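Spielmatte Drenholm, creme gesprenkelt

Art.-Nr. 33-7 | Hersteller: Ferrand | Lieferbar ab Lager Greltville

Die Matte Drenholm ist eine helle Unterlage für das Spielen mit Bausteinen und kleinen Figuren. Sie liegt flach auf dem Boden und dämpft das Geräusch, wenn ein Stein hinunterfällt. Die Farbe ist ein ruhiges Creme mit feiner, hellbrauner Sprenkelung. Auf diesem Grund findet man auch kleine Teile schnell wieder – das haben uns viele Kunden so geschrieben.

Maße und Material
Stärke: 13 mm
Breite der Bahn: 75 cm, Länge nach Wunsch
Oberfläche: glatt, abwischbar
Rückseite: rutschhemmend

Verlegen
Bitte rollen Sie die Matte einen Tag vor dem Zuschnitt aus. Sie soll bei Zimmertemperatur liegen. Für den Abschluss an der Wand schneiden Sie mit einem scharfen Messer entlang einer Metallschiene. So entsteht eine gerade Kante und es bleibt kein Spalt, in welchem Spielsteine verschwinden. Kleben ist bei kleinen Flächen nicht nötig.

Pflege
Mit lauwarmem Wasser und wenig Seife wischen. Keine Scheuermilch verwenden. Schwere Möbel mit spitzen Füßen können Abdrücke hinterlassen.

Die Matte ist auch im Set mit der Aufbewahrungskiste Brumesum erhältlich. Die Kiste wird separat verschickt.

Spielmatte Drenholm mit kleinen Spielsachen und Bausteinen, bis an die Wände verlegt 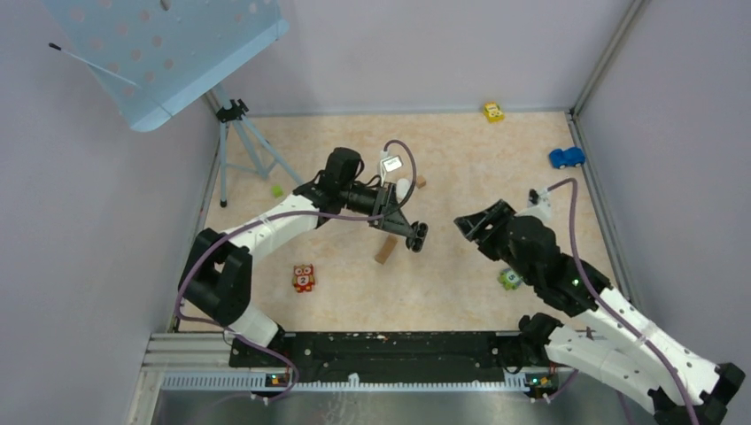 Jacqueline Leblanc, 2020-04-28: Ich habe die Matte seit Dezember im Kinderzimmer und bin zufrieden. Am Anfang hat sie ein bisschen gerochen, nach einer Woche war das weg. Filzstift geht leider nicht ganz heraus. Gibt es sie auch in Grau?

Versand gerollt im Karton. Zugeschnittene Ware können wir nicht zurücknehmen.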